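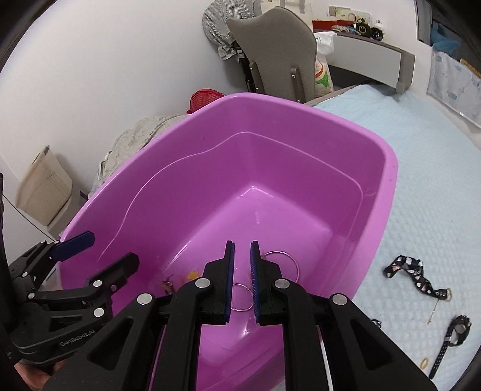
Home | Issues | Authors | Search

4.2 The open-day session at Temwood

The demonstration was held in March as part of the Temwood open day. Visitors could watch small personal items being sorted with a hand-held gripper, and could then try the tool themselves. Tierney ran the morning session and Strazds the afternoon one. Each visitor had 20 minutes, including a short explanation of how the jaws close.

Figure 3. Sorting task with the hand-held gripper. The purple basin stands on the bed, with thin metal rings on its floor; a black wristwatch and a patterned strap lie on the cover to the right.

We chose a bedroom task over the usual bench layout for two reasons. A bed cover gives under the hand, so visitors could not brace the tool as they would on a table. Small accessories also vary a good deal in stiffness and thickness. Figure 3 shows the range: the rings are thin and present little for the padded fingers to close on, while a strap can be taken almost anywhere along its length.

Visitors were told to work at their own pace and to leave any item they did not want to handle. Nine withdrew before the end of their turn, and their attempts are left out of Table 2. The remaining sessions gave 1443 attempts. An attempt was scored as complete if the item was lifted clear and released in the place the visitor had named beforehand.

Most visitors began by coming straight down on the item. With thin rings this often pushed the ring along the plastic, and Strazds noted that several people changed to a slanted approach without being prompted. We did not record approach angle at Temwood, so the observation rests on her notes alone. It was measured in the later Prekbridge trials (Section 5).

Contact: Baiba Rozīte, corresponding author | Back to top
Last updated: March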